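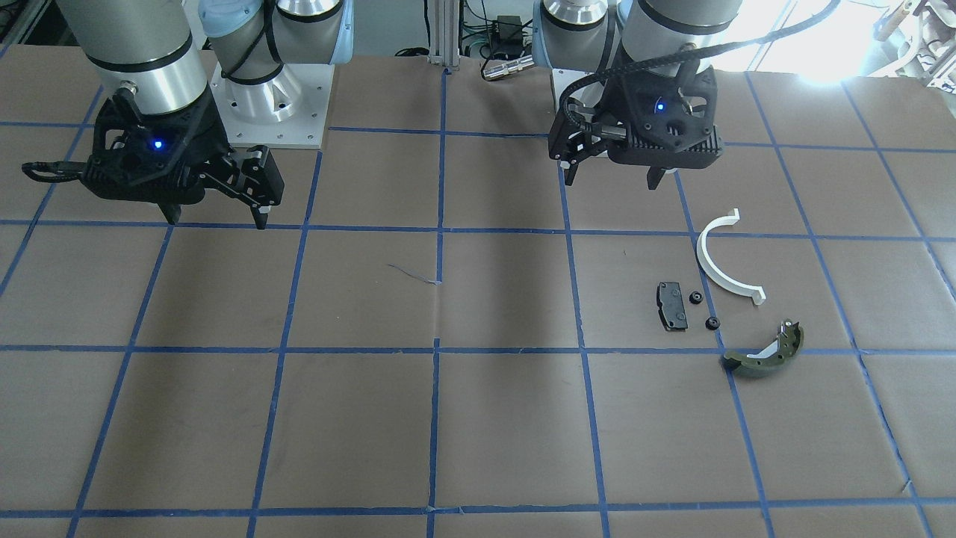

*Brown paper marked off with blue tape, two robot arms at the back.*

**Listdale Home Improvement Club: minutes of the general meeting, April 29, 2024**

Present: Antonina Didenko (chair), Giuliana Valderrama, Elli Rautiainen, Arsen Tymoshchuk, Marisol Mamani (minutes), plus 19 members and guests. A great turnout, and lovely to see so many new faces!

**1. Minutes of the last meeting**

Approved with one correction. Arsen's attic hatch was insulated with rigid board, and the minutes had it as batts. Marisol apologized and has fixed the copy in the binder.

**2. Sunroom and porch conversions**

This took up most of the evening and could easily have taken up all of it. Elli has finished closing in her back porch on Paucar Street and brought her drawings, her permit papers and a sample of the window trim. The room faces southwest, and she was very open about what she would do again and what she wouldn't.

- The existing slab was out of level by more than she expected. She framed a new floor over it with sleepers and put rigid foam between them. She is thrilled with how the floor feels underfoot, but she lost enough height that the kitchen door needed a new threshold.
- Two of the five windows open. She wishes the one on the north end did too, and would pay the difference if she were ordering again.
- She kept the old porch roof and insulated it from below. The inspector asked for a vent channel above the insulation, so one weekend of work had to come back down. Her advice is to call the building office before closing up any ceiling (she said this three times).
- Heat comes from a small electric wall unit on its own circuit. An electrician did the wiring, and the rest was Elli and her brother.

Questions from the floor were terrific. Giuliana asked about glare on a television, and Elli said they moved theirs to the inside wall and put up cellular shades. A guest asked whether the room counts as living space for tax purposes. Elli's answer was that hers does now, and that it is worth a phone call to the assessor before you start.

Arsen raised the matter of matching siding. His house has an older profile that isn't stocked anymore, and he would like to use salvage. Several members have pieces in their garages. Anyone with leftover Dutch lap in the narrow width, please talk to Arsen!

Elli has kindly offered to open her house to members so people can look at the threshold and the roof detail up close. Sign-up sheet is with Marisol, seven people at a time, shoes off please.

**3. Group order for window film and weatherstripping**

Giuliana has been in touch with Hurnita Supply. They will give us the contractor price if the order comes to $1,000 or more before tax. With what members have already put their names to we are very close, and Antonina is confident we'll get there once the porch people have measured.

There was some back and forth over film on double-pane windows. Arsen pointed out that certain window makers void the warranty if film is applied inside. Agreed that each household checks its own paperwork first and that the club doesn't give advice on it. Giuliana will bring the sample book next time, including the lighter tint that Elli liked.

Delivery will be to Giuliana's driveway. Pickup is the same day, as she does need to get her car out.

**Action:** Giuliana to send the order form by email. Members to return it with exact sizes in inches, width first.

**4. Tool library**

The wet saw is back from repair and cutting beautifully. The long level is missing from its hook. It isn't on the sign-out sheet, so please look behind the seat of your truck.

Marisol proposed buying a second moisture meter. The one we have is out on loan nearly all the time, and with so many members working on slabs and basements this spring it would get plenty of use. Seconded by Elli. Carried, with no one against.

A guest asked whether guests can borrow tools. They can't, but membership is open to anyone in Listdale and the form takes two minutes.

**5. Fall home tour**

Planned for October again, and excitement is already building. Last year's tour had four stops and people asked for more, so the aim is five. Elli's sunroom is in. Arsen offered his attic stairs if they are finished, and Antonina offered her mudroom with its built-in bench, which those of us who have seen it can vouch for.

Two more stops are needed. A house with a basement finished around an awkward post or a low duct would be wonderful, as that was the top request on the comment cards. The Cidosari family may be willing to show their converted garage. Antonina will ask.

Discussion of whether to print a map or just send one by email. Left open.

**6. Other business**

- The hall's folding chairs go back on the rack with the seats facing the wall. The rack tips otherwise.
- Marisol is collecting paint chips of exterior colors people have used and been happy with. Please write the brand and the year on the back.
- A member has a solid-core interior door, 30 inches, left-hand swing, free to whoever can carry it.
- Thanks to Arsen for the poppy seed cake. There was none left.

**7. Next meeting**

Same hall, same time. Giuliana will lead a session on storm doors: measuring, squaring up an old frame, and adjusting the closer. Bring a tape measure, and bring photos if your opening is an odd one.

Meeting closed by Antonina Didenko. Minutes taken by Marisol Mamani.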